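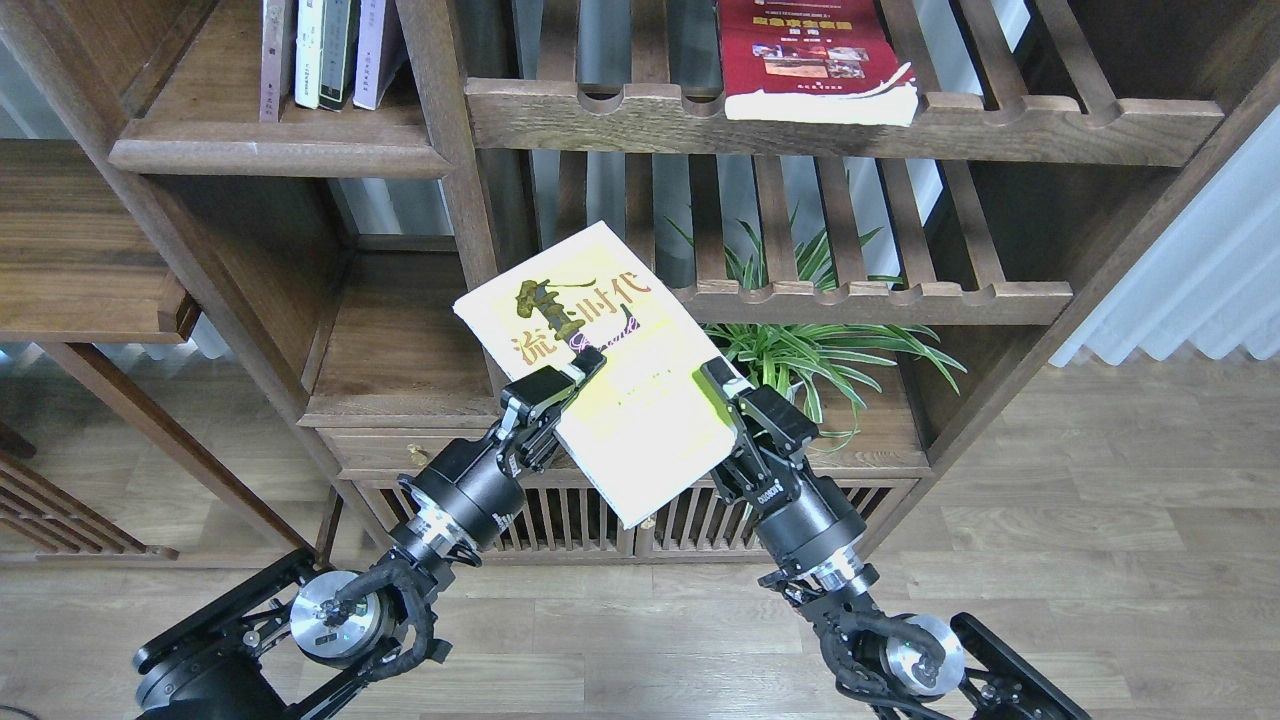
Zwei Arme, ein Taschenbuch: der zweiarmige Aufbau »Kedex« vor dem Bücherregal. Foto: Offene Werkstatt Esico

Offene Werkstatt Esico stellt Bauunterlagen für zweiarmigen Roboter bereit

Die Offene Werkstatt Esico veröffentlicht im März die vollständigen Bauunterlagen für Kedex, einen Roboter mit zwei Armen, der in der Gemeinschaftswerkstatt und in Privatwohnungen aufgebaut werden kann. Das Paket umfasst Stücklisten, Schaltpläne, Druckdateien für die Halterungen und die Steuerungssoftware. Der Download ist kostenlos, eine Anmeldung ist nicht nötig.

Entwickelt wurde Kedex von einer Gruppe aus der Mitgliedschaft der Werkstatt. In den Aufbau sind bisher etwa 300 Arbeitsstunden geflossen, ein großer Teil davon in die Verkabelung der Handgelenke und in die Abstimmung der Greifkraft. Die Anleitung ist in 16 Kapitel gegliedert und setzt Grundkenntnisse im Löten und im Umgang mit einem 3D-Drucker voraus.

Als erste Aufgabe hat sich die Gruppe das Greifen und Einräumen von Büchern vorgenommen. Beide Greifer fassen den Band dabei gleichzeitig von zwei Seiten. »Ein Taschenbuch gibt nach, ein fester Einband nicht. Mit einer einzigen Einstellung für die Finger kommt man da nicht weit«, sagt Projektleiterin Ghazal Ghaffari. »Wir haben lange an der Kraftregelung gesessen und sind damit noch nicht fertig.«

Das Einräumen in enge Lücken bleibt vorerst eine offene Baustelle. Auch die Abstimmung der beiden Arme untereinander soll in der nächsten Softwareversion überarbeitet werden. Bekannte Fehler sind in den Unterlagen aufgeführt – Rückmeldungen aus anderen Werkstätten nimmt die Gruppe gern entgegen.

Für den Nachbau bietet Esico ab April einen Kurs an. Er findet jeweils abends ab 18 Uhr im Werkstattgebäude statt. Die Teilnahme kostet 71 Euro, Mitglieder zahlen die Hälfte. Motoren und Elektronik müssen die Teilnehmenden selbst mitbringen, Werkzeug und Drucker stehen vor Ort zur Verfügung. Eine Bestellliste wird nach der Anmeldung verschickt.

Über die Offene Werkstatt Esico
Esico ist eine gemeinschaftlich betriebene Werkstatt für Holz, Metall und Elektronik mit 200 Mitgliedern. Die Räume können nach einer Einweisung auch für eigene Vorhaben genutzt werden.

Pressekontakt
Offene Werkstatt Esico
Ghazal Ghaffari, Projektleitung Kedex

Abdruck honorarfrei, Belegexemplar erbeten.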